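RELIGION AND THE STATE
Unit 5: Registration, Recognition and the Established Church

Course handout. Read before the seminar and bring a copy with you.

1. Scope of the unit

The previous unit dealt with open persecution, in which a government forbids worship or punishes believers for practicing it. This unit turns to a quieter subject, the law of registration. In many countries a religious body may meet and teach freely only after it has been entered on an official list. The terms of entry differ widely, and much of the practical liberty of small congregations depends on them.

Students should keep three terms apart. An established church is one that the law names as the church of the state. A recognized body is one that receives certain benefits, such as tax relief or the right to conduct legally valid marriages. A registered body has legal personality and little more: it may own a building, open a bank account and appear in court in its own name. A single country may use all three categories at once.

2. Why states register religious bodies

Governments usually defend registration on administrative grounds. A congregation that wishes to hold property needs some legal form, and the state needs to know who may sign for it. Few religious bodies object to this. Objections begin when registration becomes a condition of worship itself, so that an unregistered group commits an offense by meeting in a private home.

Between these two positions lies a large middle ground. A law may permit unregistered worship but forbid unregistered groups to rent halls, invite foreign clergy or print literature. On paper such groups are free. In practice they may find it hard to meet at all once they outgrow a living room.

3. Common conditions of entry

The conditions found most often are a minimum number of adult members, a minimum period of presence in the country, a written statement of doctrine, and approval by a government office. Each raises its own difficulty.

A membership threshold favors older and larger bodies. It also requires members to sign their names to a public document, which converts from a majority faith may be unwilling to do. A period of presence can be circular in effect, as when a group must prove 15 years of activity that the same law did not permit. A statement of doctrine invites officials to judge theological questions for which they have no training. In several systems those officials seek the opinion of the majority church, and the applicant is then judged by a body that may regard it as a rival.

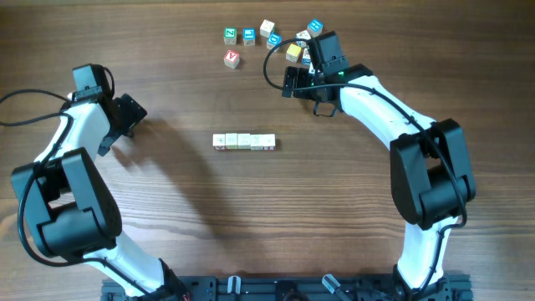
Can a religious body exist in law without being registered?

In most systems it can exist as a gathering of private persons, but it cannot act as a single legal owner. Property must be held by individual members or by trustees, and disputes can follow when a trustee dies or leaves the congregation.

4. Case for discussion: the Zestia file

The Gesell congregation, a Protestant body of 24 adult members, applied for registration in the district of Rarkberg. The district office refused the application on the ground that the statement of doctrine resembled that of a body already listed. The congregation replied that resemblance is to be expected among churches of the same family, and that the statute gave the office no power to refuse on this basis. A second application, supported by the El Khatib Center for Law and Belief, was left without an answer for more than nine months. The papers are collected in the Zestia reader, which is held on reserve in the department library.

Students should read the refusal letter closely. The office did not dispute the sincerity of the members, nor did it allege any danger to public order. The argument rests on the convenience of the register.

5. The position of the majority church

It would be a mistake to treat every majority church as an agent of the state. Some have spoken for the liberty of minorities at a cost to themselves. Others have accepted privileges and later found that the state expected obedience in return. Appointments, school teaching and the upkeep of old buildings are the usual points of pressure. Seminar groups should consider whether a church that depends on public money can criticize the authority that pays it.

6. Preparation

Write one page on the refusal letter. State the legal ground, the strongest reply to it, and the remedy you would seek. Written work is due on 10 December 2024.

Comments

Is the Zestia reader available in electronic form? I commute and can't always get to the reserve desk.

Section 3 helped me a great deal. My grandparents' church went through the trustee problem, and it took years to get the deed put right.

I would have liked more on recognized bodies and marriage law. Will that be covered in the next unit?

Does the one page include footnotes?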